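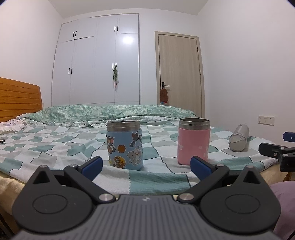
Lernix Match Tracker 2: chest unit for football players

Reviewed Thursday, September 5, 2019

Fit and setup

The unit sits in a pocket between the shoulder blades, held by an elasticated vest. Sizing runs small; I take a medium in most training tops and needed a large. Pairing with a phone took two attempts. The firmware update must be done by cable.

Accuracy

I wore it for a full pre-season with a Sunday league side, playing right back. On a measured lap course of 1,672 metres it gave 1,693 on the first run and 1,681 on the second. Short sprints are less reliable. Anything under ten metres tends to be logged as a jog, so a full back who makes many short recovery runs will see a low sprint count. Siriporn Klinhom, our goalkeeper, got almost nothing useful from it.

Heat maps are good on open pitches. At our home ground, with a tall stand along one touchline, positions drifted several metres towards the far side.

Battery

Two matches and one training session per charge. The charging clip is loose and needs checking after it is attached.

App

Distance, top speed and work by half are on one page. Comparing two players requires the paid tier. Export is CSV only, with times in UTC.

Verdict

Good for midfielders and wingers who want distance figures. Defenders should wait for the sprint threshold to be made adjustable, which Lernix lists for December.

Score: 7/10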